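Llevo semanas buscando un manual descatalogado sobre semillas de hortalizas y ya tengo opinión formada sobre las páginas que prometen «descarga gratuita del libro completo». No es una opinión amable.

El libro en cuestión es el de Kyrylo Palamarchuk, un tomo de 464 páginas sobre conservación de semillas en casa que publicó Savchuk en una tirada corta y que nunca se reimprimió. Lo vi citado en un foro de huerta, con una frase sobre el secado de las semillas de tomate que contradecía todo lo que yo había leído. Como me fío poco de las citas de foro, quise ver la página original. Ahí empezó el calvario.

## Primera parada: los botones verdes

Puse el título en el buscador y me salieron ocho páginas casi calcadas. Todas con la misma portada borrosa, todas con la misma sinopsis y todas con un contador que presumía de más de 1,000 descargas (así, con coma, que ya da una pista de dónde sale la plantilla). Un libro del que apenas circularon ejemplares, descargado mil veces en cada una de ocho webs. Pues vale.

La más insistente se llama Hiduvano. Te pide pulsar un botón, luego registrarte, luego confirmar el correo y al final una tarjeta «solo para verificar el país». Hasta ahí llegué. Lo que sí hice fue leer con calma la ficha, y es un poema: el autor figura como editor, el campo de la editorial está vacío y la sinopsis habla de «orquídeas ornamentales», que en el libro de Palamarchuk no pintan nada, al menos según el índice que había colgado en el foro.

Los comentarios también tienen lo suyo. «Excelente libro, me ayudó mucho con mi tesis», firmado por alguien que ha dejado el mismo comentario en un manual de contabilidad.
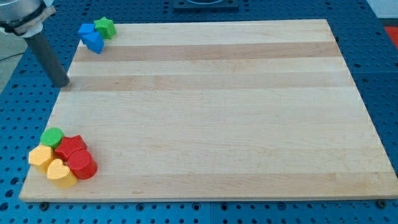

Mi sospecha es que esas fichas no las ha escrito ninguna persona que tuviera el libro delante. Alguien copia un catálogo de biblioteca, con sus erratas y sus abreviaturas, le pega un botón y espera a que caigamos los que buscamos cosas raras. Un superventas lo encuentras en cualquier sitio; el que busca un manual agotado está más dispuesto a darle a lo que sea. Lo sé porque estuve a un clic.

## Segunda parada: los de pago

Luego probé con Orach, que vende libros electrónicos técnicos y tiene mejor pinta. Aspecto serio, condiciones de uso redactadas por un ser humano, precio razonable. El libro aparecía como «disponible en breve». Escribí preguntando qué significaba «en breve» y me contestaron que la ficha se genera sola a partir del ISBN y que no tenían previsto digitalizarlo. O sea, que anuncian lo que no tienen. Me lo dijeron con mucha educación, eso sí.

## Tercera parada: el papel

En mayo di con un ejemplar en Jondley, una librería de viejo que trabaja por correo. Estaba descrito como «buen estado, subrayado a lápiz, falta la hoja de erratas». Esa descripción me convenció más que todas las estrellitas del mundo: quien te avisa de que falta una hoja es que ha abierto el libro. Pagué alrededor de 100 euros con el envío, que me parece una barbaridad por un manual de semillas, y no pienso defenderlo delante de nadie de mi casa.

¿Y la famosa frase del tomate? Está, pero dice otra cosa. En el foro habían recortado la mitad: Palamarchuk describe un método de secado rápido y en el párrafo siguiente explica por qué él dejó de usarlo. Tanta vuelta para eso.

Tampoco voy a vender el libro como una joya. El capítulo de leguminosas es flojo, las tablas de temperaturas no citan ninguna fuente y hay dos láminas con el pie cambiado, que supongo que es lo que corregía la hoja que me falta. Si alguien la tiene y puede mandarme una copia, se lo agradecería. Y antes de que me escriba el de siempre: no, no voy a escanear el tomo entero, pero si necesitáis una página concreta para comprobar una cita, dejad un comentario con el número y os la miro cuando pueda.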